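Gripper finger pads keep creeping - what are you all using?

dustypulley
Posted 4:12 pm

Okay so I look after one hand-held gripper (the kind you carry around and squeeze, with the camera on it) and the textured pads on the fingertips are driving me nuts. They start out flush and after a few long days the left one has slid toward the tip. Not far, but enough that thin stuff like a shirt collar slips out. I'm using the stock double-sided tape from Vimell. I cleaned with alcohol, pressed for 30 seconds, let it sit overnight. Still creeps. Anybody glue theirs?

marlo_k
Posted 4:40 pm

Don't glue them!! I did and I had to throw out a finger. When the pad wears down you'll never get it off clean. Tape is fine, you probably just need to scuff the plastic first. Printed fingers come off the bed way too smooth on one side.

dustypulley
Posted 4:51 pm

What grit though? I have 108 sheets of the wrong sandpaper in a drawer, ask me how.

marlo_k
Posted 4:58 pm

220 or close to it. Little circles, wipe, tape.

Yau
Posted 5:30 pm

Gonna disagree with marlo. I run contact cement on mine, thin coat both sides, and I'm at 297 hours on the same set. Getting it off is a heat gun and some patience. The tape gets soft when the housing warms up and then of course it walks. You can scuff all you want.

marlo_k
Posted 5:37 pm

Heat gun on PLA fingers, sure, good luck with that.

Yau
Posted 5:39 pm

Mine are nylon.

marlo_k
Posted 5:41 pm

Well then say so lol. OP's are almost for sure PLA if they're the Vimell ones.

dustypulley
Posted 5:55 pm

They're PLA, yeah. So no heat gun for me.

Maksym Vasylenko
Posted 7:20 pm

I'd look at the linkage before blaming the tape. If one finger closes a hair ahead of the other, that pad takes all the shear and it's always the same pad that moves. You said it's always the left. Take the trigger slack out, close it slowly on a strip of paper and see if the paper drifts sideways. Mine drifted a lot. Two turns on the cable adjuster and I stopped having pad trouble, same tape as before.

I do the check standing out on the floor, and then close the fingers on whatever's handy. 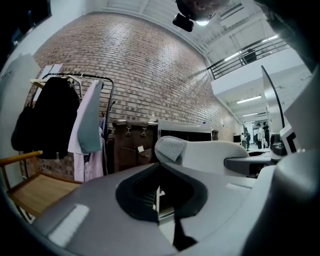

Then once the paper test comes out straight I squeeze it 30 times, hard, and do the paper again. If it's gone off, your set screw is backing out and you want a drop of the blue threadlocker on it. The Grellow cable kit is nicer than the stock one by the way, the ends don't fray. Oh and blow out the opening in the body while you're there, lint gets down in mine and the trigger comes back slow.

dustypulley
Posted 8:03 pm

Huh. Just did the paper thing and it wanders left every single time. I feel a little dumb, I changed that tape 3 times in December.

Yau
Posted 8:15 pm

Fine, but I'm still cementing mine.

marlo_k
Posted 8:22 pm

Scuff it anyway when you put the new one on. And if you're ordering pads, the Pelanmont ones are a bit thicker so you'll have to redo your closed position.

dustypulley
Posted 8:26 pm

Does the adjuster have a lock nut? Mine just spins.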